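Grippers, week nine: new pads and a rattle

9 Nov 2023

I got a full evening at the workshop for the first time since the move, so this is a long one. 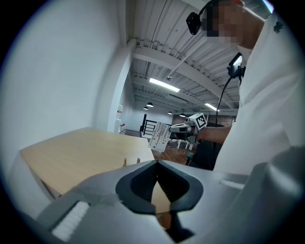
The plan was to finish the second version of the hand-held gripper and get both units recording in the same session. I managed the first part and most of the second.

For anyone who hasn't read the older posts, I'm building a pair of grippers that you hold and squeeze yourself. Each one has a camera on it, and the recordings go toward training a small arm that sits at home on my desk. The arm isn't finished. It has been waiting on a wrist joint since January, and I've stopped giving dates for it.

I do the grippers in the shared space at Tollesside because there is room to move there. At home I have a desk and a closet. At Tollesside I can put pegs on a table, walk up to them from different sides, and leave things set up overnight if I sign the sheet.

The body

Version one was printed in four parts and screwed together. It flexed. You could see it in the recordings as a small shake every time the fingers closed, and I spent far too long blaming the camera mount. Version two has the main body in a single print. It took 16 hours and used most of a spool of the gray Vatell filament, which I bought as a seconds lot. The color varies a little from spool to spool. I don't care about that, but the diameter varies too, and I had to drop the speed on the second half of the print.

The screw bosses came out tight. I ran a drill bit through them by hand and they were fine after that. If you are printing from the files I posted last time, open those holes up by a hair before you slice. I'll fix it in the files when I get to it.

The weight went up. The new body is 105 grams heavier than the old one with nothing fitted. I noticed it in my wrist by the end of the evening. I could thin the walls along the back, where nothing much happens, but I want to use it for a few weeks first and see if anything cracks.

The pads

I have changed the pads more than any other part. The first ones were cut from a bicycle tube and they worked until they got dusty. Then I tried a soft printed pad with no ribs, and pegs twisted in it. Ribs fixed the twisting. The ones I'm using now have the ribs running across the direction of the squeeze, set a bit deeper than before, and glued with contact cement. Leave the cement the full time on the can. I didn't on the first pair and one of them walked out of its recess during a squeeze.

I also made a run with the ribs at an angle to see if that would help with thin things. It didn't do anything I could measure, so I went back.

The markers

Tracking is still done with printed markers, black and white, mounted on a cube. I moved to a cube from a single flat tag because the flat one vanished as soon as I turned my hand. With the cube there is nearly always a face pointing somewhere useful. The faces are printed on matte label paper. Glossy paper was a mistake, the overhead lights put a bright patch right across the pattern and the software lost it.

The cube has to be square to the body. Mine was off by a little on one side and the whole track leaned. I made a small jig out of scrap to hold it while the glue sets - two corner pieces and a clamp - and that took care of it.

The software

I'm running the Kandpal tracker, which is free and a bit rough, with my own script on top to line up the clips. The script is now 1141 lines long and I'm not proud of most of them. It started as a thing to rename files.

Lining up two grippers is harder than one. Each camera keeps its own clock and the clocks drift apart over a long take. My fix is crude: at the start and end of each take I tap the two grippers together, and the script looks for the knock in the sound from both. It works if the room is quiet. When somebody is running the bandsaw next door it finds a knock every few seconds and I have to set the points by hand.

I got 1967 usable frames out of the first short take. The second take was longer, but I had left the exposure on automatic and the picture went dark every time I tipped toward the ceiling lights. I threw that one away and locked the exposure for the rest.

The rattle

There is a rattle in the new body when I let the trigger go. It isn't the trigger spring, I swapped that. It isn't the camera screw either. I think it's the Zadance linear rail, which has some side play in the carriage that the old body hid by being so loose everywhere else. I packed it with a strip of tape and it got quieter. A proper shim is on the list.

Parts still to do

A shim for the rail. A longer cable with a right-angle plug, the straight one catches on my sleeve. Thinner walls on the back, maybe. New holes in the posted files. A cover for the tapped inserts so I stop getting dust in them.

I also need to write down the camera settings somewhere other than the back of an envelope, which I have now lost twice. Next session I want to try moving pegs from one hand to the other, and for that the clocks will have to behave.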